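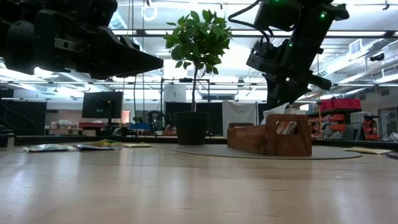 Wooden carrier and assorted packets, shared pantry table, Brilthorpe.

Home | Boards | Shared Facilities | Pantry and Supplies | Search

Thread 1403: Placement of individual packets in the wooden carrier

drumivside_office wrote:
Members of staff are asked to return individual packets to the wooden carrier at the close of each refreshment period. Packets are to stand on edge, in a row, with the printed side toward the handle. The carrier remains on its round mat. The potted tree may stay beside it, provided the pot does not block the handle.

p_records wrote:
This office supports the request in general. We do not agree that every packet should stand. The soft ones with the orange filling slump as soon as a neighbor is removed, and the row has to be set up again. We would prefer that they be laid flat in a separate container.
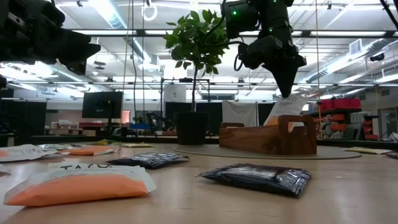 Packets on the table beside the carrier, including orange-filled and black ones.

drumivside_office wrote:
A separate container was tried in March and was withdrawn. It was placed on top of the carrier and was then taken for the carrier. The present notice stands.

Pant_reception wrote:
May we ask for a ruling on labels? Handwriting on a packet is of use only if it remains above the side of the box. Our desk writes along the top edge for that reason. Others write in the middle, and the packet must then be lifted out to be read.

p_records wrote:
Agreed as to labels. On the subject of standing, our position has not changed. The annual supply order lists 2809 packets across all sites, and 271 of those are the large size. A rule written for small packets should not be applied to the large ones without review.
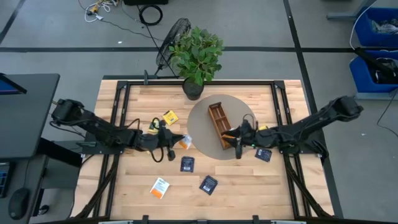 drumivside_office wrote:
The large size is noted. Until a review takes place, large packets go in last, at the end nearest the person filling the box, and are the first to be used. Yellow packets and dark packets may share a row. Staff should clear the tabletop before moving the mat. 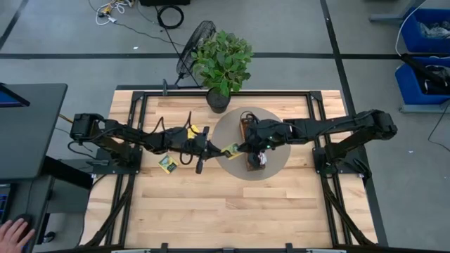

Posted by Sakda Tanasarn, Shared Facilities Desk

I have read the exchange and can offer the following. Small packets will stand. Large packets may be laid flat across the top until the spring order is settled. Labels are to be written along the top edge at all sites. The Drusano supply form will be changed to show sizes in separate columns.

Last updated: 2018-12-11

Reader comments (4)

quietdesk: Laying large packets across the top hides the labels that were just ruled on. Please reconsider.

Pant_reception: We will comply. Our question on labels is closed.

p_records: Thank you. We maintain that a second container is the better arrangement.

northstair: Does the ruling cover tea, or only the items on the supply form?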